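Skasto Brass Casement Stay

Home > Window and Door Hardware > Stays and Holders > Skasto

Item code: SK-122
Availability: In stock
Sold: Each, with screws and two pins

The Skasto is a traditional peg stay for outward-opening casement windows and light interior doors. It is cast in solid brass by Rantala and finished by hand in our own shop at Vullside. The arm has a row of holes along its length that drop over a pair of pins on the sill, so the window can be held closed or set at several positions.

We have carried this pattern since the shop opened and it remains the stay we fit most often on restoration work. The casting is heavier than most stays of the same length, and the pivot is a proper shouldered screw with a washer, so it can be tightened later when it starts to feel loose.

Finishes

Polished brass, unlacquered. Will darken with handling and weather. Polish it or leave it alone, whichever you prefer.

Aged brass. Darkened in our shop and waxed. The color varies a little from batch to batch, so order all the pieces for one room together if you can.

Satin nickel. Plated over brass. The best choice for bathrooms and kitchens.

We do not offer this stay in black. If you want a black stay, see the Surnuvton range, which is forged steel with a powder coat.

Specifications

Material: solid cast brass
Arm thickness: 3/16 inch
Fixing: slotted countersunk wood screws, supplied to match the finish
Pins: two, threaded base, removable
Handing: fits left or right
Weight limit: suitable for sashes up to 16 pounds

Choosing a length

Measure the width of the sash, not the height. The stay should be a little shorter than the sash so that the arm lies flat along the bottom rail when the window is closed. A stay that is too long will run past the hinge side and foul the frame. If you are between two sizes, take the shorter one.

On very narrow sashes, check that the end of the arm clears the catch. Older windows often have a catch mounted low on the stile, and the two can end up competing for the same space. Moving the catch up an inch is usually easier than cutting down a stay.

Fitting

Close the window and lay the stay along the bottom rail. Mark the pivot plate first, then lift the arm and mark the pins through the first and last holes you intend to use. Drill pilot holes. Brass screws are soft and will shear in hardwood if you drive them cold, so run a steel screw of the same size in first, back it out, and put the brass one in by hand with a bit of wax on the thread.

If the sill slopes, as most exterior sills do, the pins need a packing piece under the base to bring them upright. We sell tapered blocks in pine and oak. A scrap of wood planed to the right angle does the same job.

Use on doors

The Skasto will hold a light cupboard door or a glazed bookcase door, but it was designed for windows and we do not recommend it for full-height doors. For those, use a cabin hook or a floor-mounted holder. A door caught by the wind puts a good deal of force on two small screws, and the wood generally gives out before the brass does.

Care

Wipe with a dry cloth. On unlacquered brass, any ordinary metal polish is fine, but mask the paint around the plate first or you will leave a gray smear that is hard to remove. Aged brass should be waxed once a year – November is a good time, before the windows are shut for the winter. Do not use polish on the nickel finish.

A drop of light oil on the pivot is enough. Avoid spray lubricants, which run down onto the sill and collect dirt.

Ordering notes

Orders for 69 pieces or more are made up to order and take longer to ship. Please call before ordering for a whole building, and have your sash widths ready. Heledd Dafis handles trade accounts and can send a finish sample on request.

Unused stays may be returned in their original wrapping. We cannot take back aged brass once it has been fitted, or any stay that has been cut or drilled.

Spare parts

Pins, pivot screws and washers are available separately in all finishes. Please note that pins bought before the Rantala castings came in have a finer thread and are not interchangeable with the current ones. If you are replacing a single pin on an older set, send us the old one and we will match it from the parts drawer where we can.

Page updated 21 Jun 2019

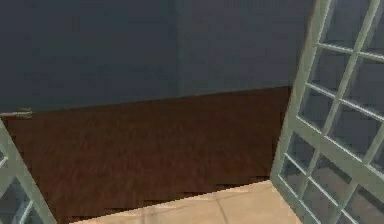
Replacement screws are sold in packs by finish, and the pack includes one spare pivot washer.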